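Home Blog Notes Papers About me Contact

Why my policy learned to wait

In March I promised to write more about the capping task, and then I wrote nothing. Now I have numbers that I believe, so let me try.

The question was simple. If you train a policy by imitation only, from people showing the movement, how much does it matter that the people hesitate? When a person puts a cap on a marker through a teleoperation device, they slow down before contact. They look, correct a little, look again. All of this goes into the data. My first policy copied it very well. It came above the marker and stayed there, sometimes until I stopped the run.

My colleague Christos Rallis said from the beginning that we should cut these pauses out. Myroslav Romaniuk said we should keep everything, because the pause is where the small corrections live. I think both of them were a little right, and that is the reason I made the comparison.

We had 2,000 demonstrations, recorded by four people. I trained three versions of the same policy. The first used the data as it was. The second used the data with every still moment removed, by a simple threshold on the speed of the wrist. In the third I kept the pauses but gave them a smaller weight in the loss when nothing in the gripper pose was changing. We call this third one Lisivia inside the group, for no good reason. The name was free on the server.

The only camera input is from the wrist. I wanted it like this because a fixed camera loses the cap behind the fingers just when you need it, and I did not want to calibrate two views again after every small change on the bench.

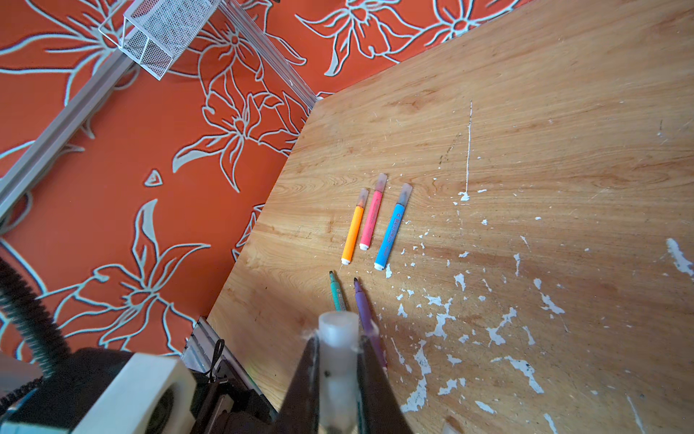
Wrist view with a cap in the fingers and two markers still open, the teal-green and the purple.

In this view the cap is close and not sharp, and the tips are dark and thin. The wood grain and the white flaked places on the table have stronger edges than the thing the policy must find. I was worried about this for weeks. Stepan Karpenko proposed to cover the table with plain paper, and I refused, maybe from stubbornness. I wanted to know if it works on a table with a history.

Each version got 119 trials, with the same list of starting positions. I counted a trial as good only if the cap was fully on and the marker had not rolled away. The raw data version finished 27 of them. Most of its failures were waiting, as I said. The cut version did not wait at all, but it came down beside the tip and pushed the marker across the table — very quick and very sure of itself. The weighted version finished 87.

I looked at the failures of the weighted version one by one. The largest group is a cap that is tilted in the fingers from the start. The policy seems to assume that the grasp is straight, and it does not correct. The second group is when two markers lie close together and it changes its mind between them on the way down. I have no fix for this one yet. Giving it a longer history of frames made it worse, and I do not understand why.

Some warnings. All of this is one robot and one table. The weight for the still moments was chosen by hand, after trying only a few values, and Rochelle Kincaid, who read my draft, is correct that I should show the curve for more of them. I also did not test a new operator, and people hesitate in different ways. Tomás Garcia almost does not pause, so his part of the data is nearly the same in all three versions.

Next I want to train on his demonstrations alone, to see if the whole effect disappears. If it does, then maybe the better method is to ask Tomás to record everything, but he has already said no.

The code for the weighting is short and I will put it online when I have cleaned the comments. If you have tried something similar with insertion tasks, please write to me — especially if it did not work.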